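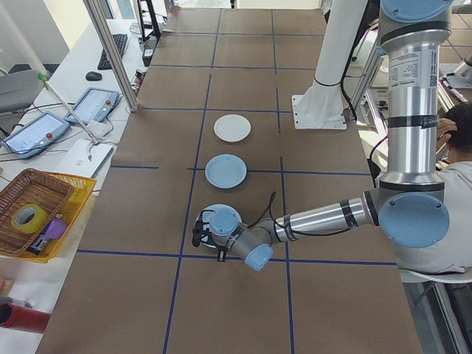
1/7 Edstead's plate-moving result, read slowly

The Koo preprint from Edstead is going round again with "475 trials, solved" attached to it. I read the methods section twice. My problem is with the word solved.

2/7
The task: a gripper picks up a plate and sets it down in a named cell of a taped grid. Success means the plate ends up inside the tape. Fine. But tape put down by hand is a loose ruler, and the paper never says what happens when a rim sits on the line.

3/7
Of the 475 trials, 154 used plates the policy hadn't trained on. That is the number I care about, and it gets one sentence and no breakdown by plate. A ridged plate and a smooth one may not grip the same way.
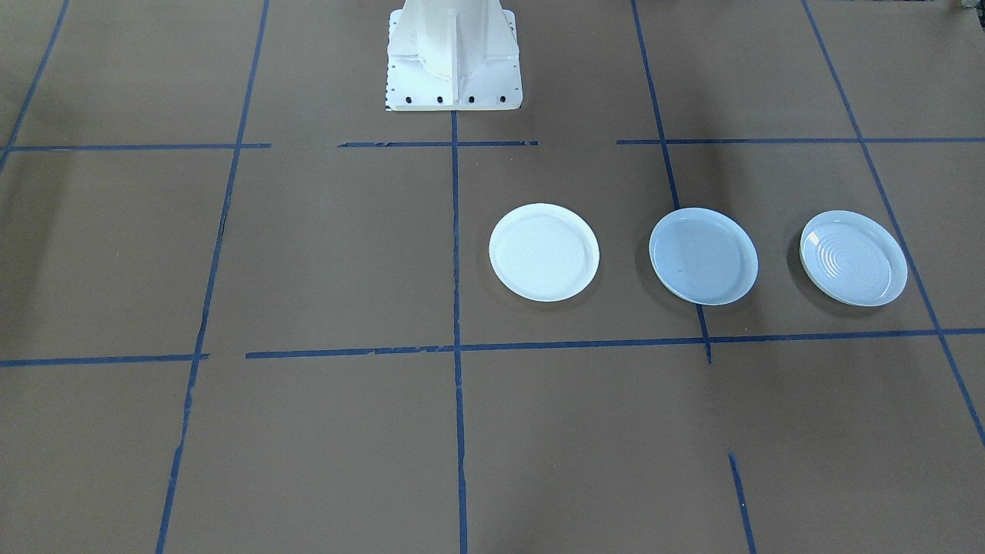

Three plates in a row on the taped grid.

4/7
Same paper, same tape, same kind of round white plate. Show me a bowl. Show me a cluttered table – or even a different tablecloth.

5/7
The baseline is Stinance, trained on 3000 demonstrations from another lab's setup. Koo got its demos on this table. I'd expect the home team to win that one, and it did.

6/7
Credit where due: they reset the layout from a written list, and the failures are in the appendix. Flila's release last October had neither.

7/7
What I'd want before repeating the claim: 2 more tables, a scorer who doesn't know which policy ran, and the placement error in millimeters. I've asked the authors for the per-plate numbers. Will post them if they come.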